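Follness Bench Check – Hand-held Gripper Stations
Besance site, Park room, Station 2
Checked Thursday, before the morning start

What a good one to write up! The Park room crew have taken the October rules to heart and it shows. Items are marked OK, Watch or Fix, with comments where I had any.

1. Floor and approach

1.1 Walking space clear on the operator's side – OK
1.2 Cables kept out of the operator's feet – Watch
The lead from the wall outlet runs across the floor toward the back of the table. Please put a cover strip over it. We ask for 300 mm clear of any foot position, and a strip is neater than measuring every morning.
1.3 Frame posts tight, no wobble – OK
I gave each one a proper shove.

2. Table and work items

2.1 Only the items for the current task on the table – OK
Bin, lid, one small carton. Lovely and simple.
2.2 Lid fully off and lying flat before the carton is handled – OK
2.3 Bin empty at the start of a run – OK
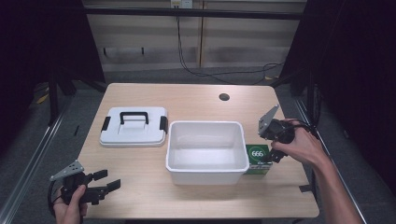 2.4 Table height suits the operator – OK
Forearms should be able to drop below the shoulder without stooping. If you swap with someone much taller or shorter, reset the height. It takes less than a minute and your neck will thank you.
2.5 Sharp edges and brackets under the table padded – Watch
There's a small bracket near the front right corner. Foam tape, please.

3. Grippers

3.1 Fingers open and close evenly, no sticking – OK
Tried 40 cycles on each hand and they were beautifully smooth.
3.2 Finger pads firm on their mounts – OK
3.3 Pad wear within limits – Watch
There are pale scuffs on the pads, more on the right finger than the left. Wear on the surface is fine under the Jenix sheet, but a chip or a lifted edge means the pad gets changed before the next run. I'd love to see the wear sketched on the card each week so we can tell old marks from new.
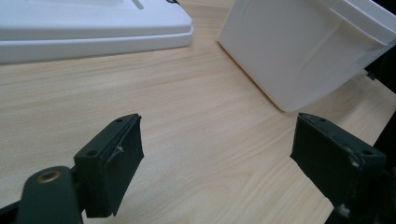

Item 3.3: finger pads open over the table, scuffing on both.

3.4 Spare pads in the drawer – Fix
Only one pair left. Reorder now.
3.5 Gripper cables have slack at full reach – OK
Full reach at this station is 46 cm past the table centre. Do the check with both arms out, as one at a time can hide a tangle.

4. Handling practice

4.1 Approach with fingers open wider than the item – OK
4.2 Pause before closing – OK
Really pleased with this one. A short pause with the item sitting between the fingers gives you time to square up, and it keeps dented cartons out of the reject pile.

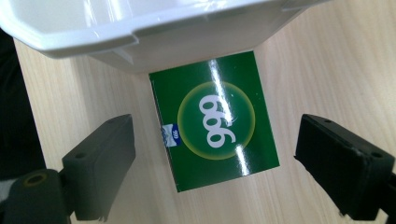
4.3 Squeeze no harder than needed – OK
The limit for printed cartons is 200 g on the hand scale. If the sides bow, you're well over it.
4.4 Glare off shiny packaging managed – Watch
Overhead light bounces hard off glossy cartons. Try turning the carton a little, or ask for a diffuser. We have two in the store room.
4.5 Breaks taken on time – OK
Almost 300 runs logged on this station so far, and the break column is filled in right down the page. Brilliant.

Result: pass, with one Fix and four Watch items. Spare pads to be ordered before the next check, strip and foam tape whenever you're next in the store room.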